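Stevwood Fan Club Organizer - Set-Up Guide
Section 5: Setting up a celebrity news feed

By now you have an account, a club page and, if you followed Section 4, a profile picture that is not upside down. This section covers the feed, where members go to learn what their favorite movie star had for lunch and argue over whether it means a sequel.

Before you start

You need the star's name as it appears in film credits. Nicknames work in conversation. They do not work in the Stevwood search box, which has no sense of affection.

1. Open Club Tools and choose Feeds, then New Feed.

2. Type the star's name and press Find. If several people share it, check the filmography next to each one. A club in Terolthorpe spent most of October following a dentist, and grew quite fond of him.

3. Pick your sources. Illel carries trade news: casting, release dates, box office. Pangaribuan carries everything else, including airport outfits. You may choose both.

Note: Illel posts in plain text. Pangaribuan posts in capitals. Turn on Soften Headlines if this bothers you.

4. Set the rumor filter from 1 (official statements only) to 5 (a cousin's hairdresser heard something). New clubs start at 3. At 1, expect long silences broken by perfume launches.

CAUTION: Do not set the filter to 5 during awards season. The feed stores 1000 items and then begins deleting the oldest, which may include the award.

5. Choose who can comment. Members Only is the default. Anyone is also available, in the way that cliff diving is available.

6. Add muted words. Most clubs start with the name of the rival star, then the rival star's movies, then the rival star's spouse. The list holds 493 entries. If you fill it, consider a hobby.

7. Press Preview and read the first few items. If they concern the right person, press Publish. If they concern teeth, go back to step 2.

If something goes wrong

Message 655 means the feed found no news. Your star may be on vacation or between publicists. Wait a day before changing any settings.

If the same story keeps appearing, open Sources and check Merge Repeats. Denials count as separate stories - so do denials of the denials.
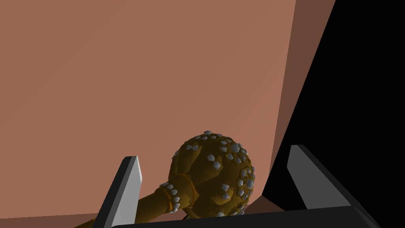 Spoiler settings

Choose Hide Plot Details to cover reviews until a member taps them. Members who tap and then complain can be referred to this page.

Related items
Inviting members
Running a poll without losing friends
Archiving old gossip

Last updated: 2026-02-26

Contact Stevwood Help | Copyright Stevwood | Back to top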